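**Washing a checked tablecloth without losing the colours**

**iveta_m** — 3 August 2024

Hello all. I have a cotton tablecloth from a shop in Radstead, dark purple-grey with pink and pale blue stripes. The label says 40 degrees, but my neighbour says never above 30. Who is right? I am afraid that the pink will run into the blue.
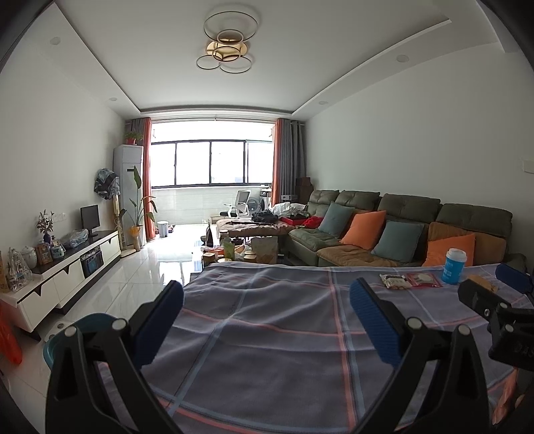
I paid 22 pounds for it and I would like to keep it for some years. I also don't know if I should iron it damp or dry.

**radstead_rob**

Follow the label. I wash mine at 40 with Destex powder and have had no trouble in 7 years.

**Mereana W**

I disagree with Rob, sorry. Powder is too harsh for dark cotton. Use a liquid for colours, 30 degrees, inside out if it has a lining. And wash it alone the first time!

**radstead_rob**

Thirty will not shift gravy.

**Mereana W**

Then treat the gravy first, with a bit of washing-up liquid.

**iveta_m**

Thank you both. There is no lining. I will try 30 first and do the stains by hand — it is mostly tea. And the ironing?

**Mereana W**

Damp, from the wrong side. Don't tumble dry, mine came out a good bit shorter.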